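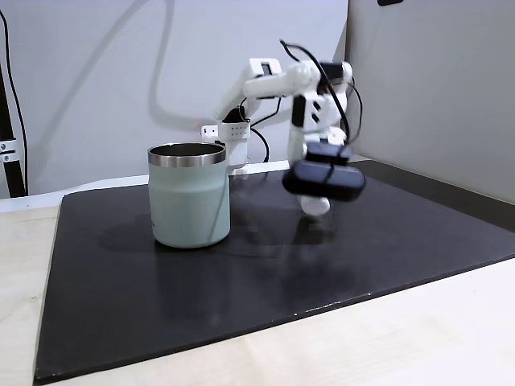

**Speaker notes – small hotels session, July 21, 2026**

Slot is after the coffee break. Keep it moving, leave time for questions. Slides are mostly headings, so the notes carry the detail.

## Opening

Good morning. I run the front office side of the Tastholm, a small hotel on the harbor road in Kustilville. We are open all year. We have no spa, no pool and no conference wing. We do have a good breakfast and a parking lot that is too small.

I was asked to talk about direct bookings. I'm going to talk mostly about what happens between the booking and the arrival, which was the weak part for us and the part we changed.

(Slide: the old confirmation email. Let them read it.)

That is the email our guests got until last September. It has the booking number, the dates and the cancellation terms. It does not say how to get to us, when the desk closes or where to leave a car. All of that was on the website, on three different pages, and one of them was wrong.

## What guests were asking

We went through the inbox and the phone log for one full year. There were 2,184 messages and calls from people who already had a reservation. We sorted them by hand, in the quiet weeks, at the back desk.

Most were the same few questions:

- Can I check in late?
- Where do I park, and does it cost extra?
- Is breakfast included in my rate?
- Can I leave bags before the room is ready?
- Is there an elevator? (There is, but it starts half a flight up. More on that later.)

Very few were complaints. They were people who had paid, or were going to pay, and wanted to know how the day would go. Each one took a few minutes to answer, often in the late afternoon when the desk was busy with arrivals.

Pause here. Ask for hands: who knows their own top question? Don't call on anyone.

## What we changed

We now send 2 messages before the stay. The first goes out with the booking. The second goes out 3 days before arrival, and it is the one that does the work.

It has the street address as the taxi drivers know it, the desk hours, the door code procedure for late arrivals, the parking rule and one line on breakfast. It fits on a phone screen with a little scrolling. We took out the restaurant offer and the newsletter link. The owners wanted the restaurant offer back in, and we settled on one sentence at the bottom.

(Skip the next part if running late.)

We use Antal for reservations. It can send timed messages, but the template for the second one has to be set up for each rate type. If you add a rate and forget the template, those guests get nothing. We forgot twice. Now there is a line on the new-rate checklist.
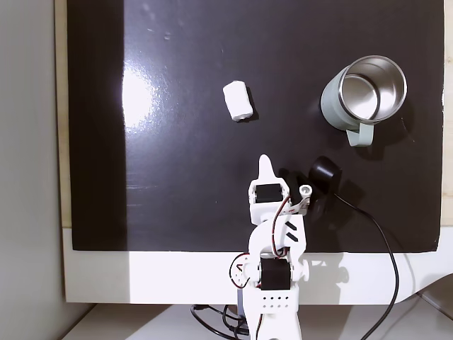 Bookings that come through Masley, our agency channel, were harder. The guest's own email address is not passed on until the stay is confirmed, and some agents never pass it on at all. For those we print the same text and send it to the agent as a one-page sheet. Some forward it, some don't. I don't have a fix for that.

## The elevator

Back to the stairs. Our elevator starts from a landing, 9 steps above the lobby. For years the website said "elevator available." That was true, and it was no use to a guest with a wheelchair or a heavy suitcase.

The page now gives the number of steps and says that the side entrance is level but leads only to the ground floor rooms. We lost a few bookings over it. Those guests would have had a bad evening with us, and we would have had nowhere to move them in high season.

If you change one thing on your site this week, look at the access page. Walk the route with a suitcase and write down what you pass.

## Results, kept short

Parking questions dropped the most. Late check-in questions dropped too, but people still call to be sure, and I think they always will. Breakfast questions barely moved until we put the word "included" in bold – then they went down.

Direct bookings are up a little. I would not credit the messages for all of it. We also fixed the calendar on the booking page, which used to jump back a month on some phones.

## If asked

**Cost?** Staff time only. The messages are part of what we already pay for.

**Text messages?** Tried them for one season. Foreign numbers failed too often.

**Other languages?** English and German for now. French is written but not checked.

**Can we have the template?** Yes, paper copies are on the table by the door. Take the parking paragraph out if you have a real parking lot.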